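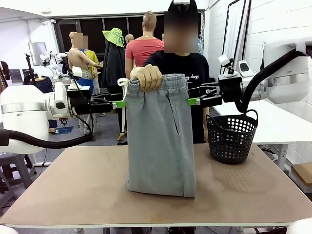
Gray sweatpants, folded lengthwise, on the table.

Open day at the Drinlow mill, Helley

The flyer promised "clothes that outlive the trend," and I have owned enough clothes that outlived nothing to want a look. So I took the early bus out to Helley on a Saturday in June and stood in line with people who mostly seemed to have come for the seconds sale. Doors opened at nine. The sale, it was explained at the gate, would not open until the tour was over.

Drinlow knits and finishes cotton fleece, the stuff of sweatpants and hoodies. Our guide was Fikri Sumampouw, a finishing manager with a good loud voice, which he needed in the knitting hall. He took us past the circular machines at a brisk walk and told us each one was checked every 22 minutes. I asked what they were checked for. Dropped stitches and oil spots, he said, and he showed us a length of cloth with both. That was the best moment of the morning, and I wish there had been more like it.

The washing room was where I started to have doubts. A sign on the wall says the heavy fleece is tested through 60 washes. Fine, but at what temperature, and dried how? The answer was 30 degrees on a gentle cycle, hung up indoors. My own sweatpants go in with the towels and then the dryer, and I doubt I am unusual. When a woman near me asked if they had ever run the test with a tumble dryer, Fikri said they were "looking into that." He wrote down her email address, to his credit.

Next came a new finish called Sasar, which is supposed to stop pilling. We were handed two swatches, treated and untreated, both rubbed 900 times on a machine. The treated one did look smoother. It also felt stiffer, and the company had picked both pieces. I'd like to see the same thing done by someone who isn't selling it.

Aparecida Bezerra gave the talk on repairs, and I have no complaint about that at all. She replaced a worn waistband elastic in front of us, explained why the cheap kind goes slack, and said flatly that most of what comes back to them could be fixed at home with a safety pin and some patience. She also said the knees go first and there isn't much to be done about it. None of that was on the flyer.

Lunch was at the Wattimena, the café across the yard. Soup decent, bread dry, coffee from a flask.

The sale was two racks and a bin. Marked-down hoodies were still more than I paid for my last one new, and the sizes left were mostly very small. I bought a pair of socks.

Getting there: the bus stops 300 yards from the gate. The tour is free, runs two hours and has a lot of stairs. Bring earplugs, as they ran out before they got to us.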